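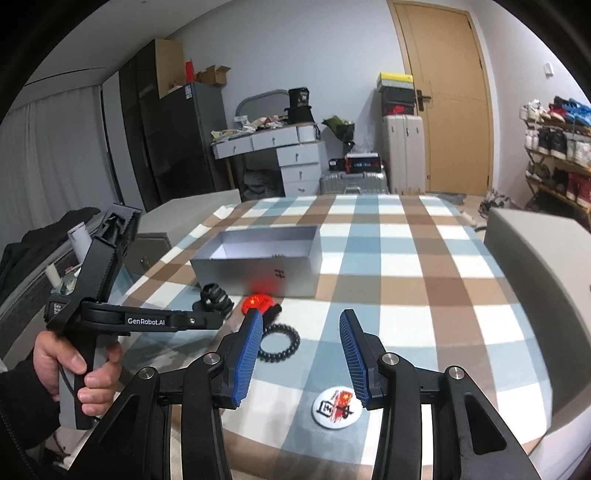

침대 위에 꺼내 놓은 배지와 팔찌, 뚜껑 없는 회색 상자

파라스케비 마크리스 | 2025년 8월 15일 금요일

작은 물건 정리: 상자 하나에 모으기

7월부터 침실 물건을 조금씩 정리하고 있다. 옷과 책은 먼저 끝냈고 남은 것이 배지, 팔찌, 끈 같은 작은 물건이었다. 서랍과 가방 주머니에 흩어져 있어서 필요할 때마다 찾느라 시간이 걸렸다. 이번에는 전부 침대 위에 꺼내 놓고 상자 하나에 모으기로 했다. 책상이 좁아서 작은 물건을 펼칠 때는 늘 침대를 쓴다.

상자
직사각형 회색 상자이고 안쪽은 연한 라벤더빛이 도는 흰색이다. 앞면 오른쪽에 작은 검은 무늬가 찍혀 있다. 원래는 이다르(Idar)에서 산 서랍용 칸막이를 쓰려고 했는데 칸이 너무 좁아 배지가 눕지 않았다. 칸막이는 1580원이었고 지금은 클립을 담는 데 쓴다.

빨간 배지
둥글고 색이 선명해서 체크무늬 시트 위에서도 금방 눈에 띈다. 노란색 작은 무늬가 들어 있다. 가방에 달고 다니다가 핀이 헐거워져 떼어 두었다. 핀은 나중에 손볼 생각이다.

흰 배지
붓으로 그린 듯한 붉은 깃발에 노란 별이 있고, 왼쪽에는 굵은 검은 글자가 하나 있다. 소일루(Soylu)라는 벼룩시장에서 2000원에 샀다. 흰 바탕은 긁히면 티가 나서 얇은 천에 싸서 넣는다.

팔찌
검은 구슬 팔찌다. 여름에는 거의 매일 차고 겨울에는 넣어 둔다. 줄이 늘어나지 않도록 어디에 걸지 않고 둥글게 놓아 보관한다.

침대 옆 협탁
베이지색이 도는 회색이고 작고 어두운 손잡이가 달려 있다. 정리한 상자는 여기에 넣을 예정이다. 상자 높이를 먼저 재 보니 서랍에 2cm가 남았다. 뚜껑은 따로 구하지 않기로 했다.

다음에는 현관 선반을 정리한다. 우산과 장바구니가 대부분이라 사진은 많지 않을 것 같다.

분류: 집 정리 > 침실 | 태그: 소품수납, 배지, 팔찌, 협탁

이 사이트는 방문 통계를 위해 쿠키를 사용합니다. 계속 이용하시면 쿠키 사용에 동의하는 것으로 간주합니다.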